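4.3 Premature termination during approach

The most frequent fault in the simulated trials, and the one we understood last, was the policy ending an episode before the robot had reached its target. The log records a stop action, the base halts, and the episode is marked as failed on distance. There is no collision and no error from the planner. For the first weeks of testing these runs were put down to bad start poses and left out of the analysis, which was a mistake on our part.

Of the 1,013 episodes run on the Randitz house set, 22 per cent ended this way. We re-ran 500 of them with the seeds fixed and full logging of the arm camera, the joint states and the output of the stop head. The re-run gave the same failures in the same places, so timing jitter between the simulator and the policy server could be ruled out. Jennylyn Dumlao then went through the failed runs by hand and sorted them by what the arm was doing when the stop action was issued.

The pattern was plain once the runs were laid out in this way. Nearly all the early stops came while the arm was folded or partly folded, with the wrist camera looking back over the arm's own links. In that pose the robot's own parts fill a good share of the lower half of the view, and they are much nearer to the camera than any of the furniture. The stop head takes the depth estimate as one of its inputs. It was reading the near surfaces of the arm as the target object and concluding that the robot had arrived.
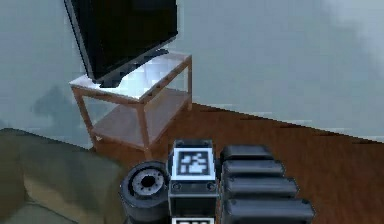

A self-filter is meant to prevent this. It projects the arm model into the camera view using the current joint angles and removes the matching pixels before the depth map goes any further. In our set-up the filter was running, and on the base camera it worked as intended. On the arm camera it did not, for two separate reasons.

The first was an error in the arm description file. The Layug arm was given a revised wrist during the project, and the visual meshes were updated to match, but the simplified shapes used by the filter were not. The filter was therefore cutting out the outline of the old wrist. A strip of the new one was left along the border of the mask and passed on as if it belonged to the room. Because the rendered images used the new meshes, nothing looked out of place to a person watching the run.

The second was a delay. Joint angles reached the filter 5 simulation steps behind the camera image. With the arm at rest this made no difference. While the arm was folding, the mask trailed behind the links and uncovered a part of them on the leading side. Episodes in which the base drove off before the arm had finished folding were hit by both errors at once, and these had the highest rate of early stops.

Table height also mattered. When the target stood on a low table, the policy tended to tilt the wrist down earlier in the approach, and this brought more of the arm into view. Targets on tall shelves produced few early stops. We had at first read this as a sign that the policy was weak on low furniture, and a good deal of effort went into collecting more training episodes of that kind. Retraining on them made little difference – the fault was not in the training data.

The repair was simple. Leonardo Pace rebuilt the filter shapes from the current meshes and matched joint states to images by time stamp instead of taking the latest value. We also added a check to the stop head: a stop is now refused if the nearest depth reading lies closer than the arm's own reach while the arm is moving. The check is crude, and it will refuse some correct stops when the robot is close to a wall. We accepted this, as a late stop in our task costs a few seconds and an early one costs the episode.

With all three changes in place, early stops on the Randitz set became rare, and the ones that remained could be traced to reflective table tops and dark screens, where the depth estimate is poor whether or not the arm is in view. These are dealt with in Section 4.4.

The safety side of this fault deserves a mention. In simulation an early stop does no harm. On the Pilside platform the same stop signal releases the base and hands control to the grasp routine, which assumes an object within reach. A false stop there would start a grasp in open space, possibly with a person standing near. We have not seen this happen, but the Dunthorpe trials were held back until August so that the corrected filter could be tested with the arm powered and the gripper removed. We would advise others using an arm-mounted camera to test the self-filter with the arm in motion, and to do so again after every change to the arm model, however small.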